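Cotton plaid throws: how to wash without felting or bleeding the dark squares

Forum > Laundry and Fabric Care > Color and Dye Problems
Replies: 7 | Views: 2112 | Shares: 2

selvage_edge
I use woven plaid throws as table covers in the kitchen. Bright squares, some dark blue ones, no fiber label on any of them. The seller's listing (Bokonwood) said "cotton rich," which could mean anything. After the last wash at warm, the yellow squares next to the blue ones came out slightly gray-green. I want a wash procedure that keeps the colors separate and doesn't shrink the weave. Machine is a front loader, Skonlow, minimum program 30 minutes. Water here is hard.

pH_neutral
Two separate problems. Dye bleed is loose dye that was never fixed or rinsed out at the mill. Shrinkage is mostly heat and agitation. Cold water helps with both but cures neither.

First find out what the fiber is. Pull a thread from the hem and do a burn test over a sink, with tweezers. Cotton burns with a paper smell and leaves soft gray ash. Acrylic melts and leaves a hard black bead. A blend does some of each. If it is mostly acrylic, bleed from the throw itself is less likely and I would look at what else was in the drum.

Then the rub test. Damp white cotton cloth, 30 strokes on a dark blue square, same on a red one. Color on the cloth means loose dye.

selvage_edge
Burn test done: soft ash with a few hard specks, so a blend. Rub test: blue transfers, red does not. Nothing else was in the drum.

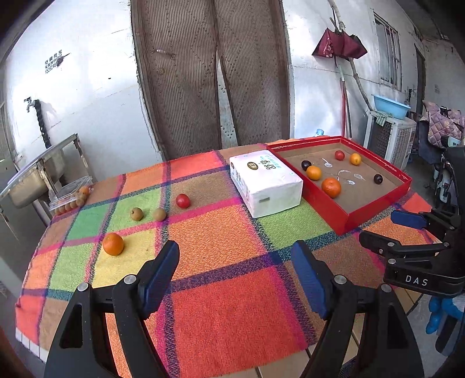

The gray-green is worst along the fold lines, if that matters. I had left it folded in the drum overnight after the cycle ended.

pH_neutral
It matters a lot. Dye moves while the cloth is wet and in contact with itself. A few hours folded wet will do more damage than the wash did. Take it out the minute the drum stops and hang it over two lines so that the layers do not touch.

warp_and_woof
Soak it in vinegar and salt before the next wash. It sets the dye. I have done this with every new throw for years and never had bleed.

pH_neutral
Vinegar and salt do not set dye in finished cotton. Salt is used in the dye bath to push reactive dye onto the fiber, and the fixing is then done with an alkali. Acid has a role with wool and nylon dyes. On a cotton blend that has already been dyed, the soak works as a cold rinse. You removed some loose dye with the water and gave the credit to the vinegar.

warp_and_woof
Results are results. I will keep my vinegar. It also takes care of the hard water scale, so it is doing something in the bucket even by your account.

pH_neutral
Agreed on scale, in the rinse. I would keep it out of the main wash, where the detergent is meant to run alkaline.

drum_bearing
I repair washers, so from the machine side. The short program on the Skonlow front loaders uses a low water level. Good for energy, bad for loose dye, as the same small volume of water gets more and more concentrated. Pick the longer cotton program at cold, turn on extra rinse, and run the throw alone. Spin at the lowest setting. High spin presses hard creases into a loose weave, and after that you need heat to get them out, and heat is where the shrinkage comes from.

Dose for hard water, but liquid and not powder. Powder dissolves poorly in cold and leaves white grit in the weave.

selvage_edge
Opinions on the Itis color catcher sheets? Wieczorek has them at the register.

drum_bearing
They pick up dye that is already in the water. They do nothing for contact transfer between wet layers. Use two per load and look at the color when the cycle ends. When they come out white, stop buying them.

selvage_edge
Update, December. Followed the long cold program, extra rinse, low spin, hung over two lines straight away. First pair of sheets came out medium blue, second wash pale blue, third wash nearly white. The yellow squares next to the blue are still dull but no worse. Length measured flat before and after: no change I could read on the tape. I skipped the vinegar.

pH_neutral
The dullness may lift with a long soak in cool water and oxygen bleach, after testing on a hem. Chlorine bleach is out — it will take the yellow before it takes the stain.

Comments (2)

tablelinen_r
Same trouble with a striped one. The fold line tip explains mine. Thanks.

guest
Still on the side of vinegar here. My grandmother's throws are older than this forum and the reds are fine.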